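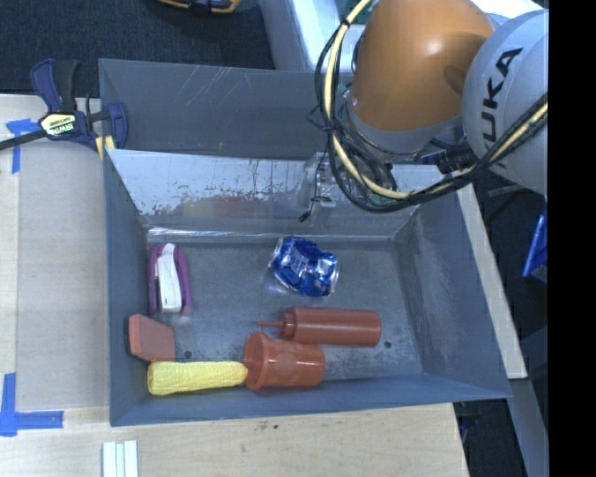

Photo: Komberg stockroom, sorting bench

Ticket 315: Mixed items in gray bin, return to Lurnum refused
Status: open
Opened: 2 Oct 2021
Product: Vergara metal bin, open top

Problem as reported
Bin came back from the bench with a stapler, a crushed blue can, a squeeze bottle, a cup, an ear of corn and a salmon-red block in it. Lurnum wants bins back empty or holding one kind of item. They also want to bill us 65 dollars for "floor damage."

Reply 1
Checked the floor. It's scuffed, with paler worn patches. I would call that wear. Lurnum says the bins went out in January as good as new, and I'd like to see the paperwork before I believe it. We have nearly 200 of these and I have yet to meet one with a clean floor.

Reply 2
Lurnum suggests lining the bin with a Hament mat. Tried one in a spare bin. The sides slope, so the mat rode up at the corners and the cup rolled under it. Not convinced. Took it out again.

Reply 3
Sorting, for whoever picks this up:
Purple and white stapler – supplies drawer. Test it first, the last one we "rescued" was jammed.
Blue can – recycling. It's too dented to stack with the others.
Reddish-brown squeeze bottle – it's lying on its side, so stand it up and check the nozzle before you carry it anywhere.
Orange-red cup – shelf.
Yellow corn – I was told it belongs with the display food. Maybe. Pick it up and find out.
Block – toy box, if it still exists.

Reply 4
Lurnum now says a second wash would take the marks off. The first wash did nothing that I could see. Will run one bin through 2 more times and compare it with the bin behind it on the bench. Not paying until then. Leave the ticket open.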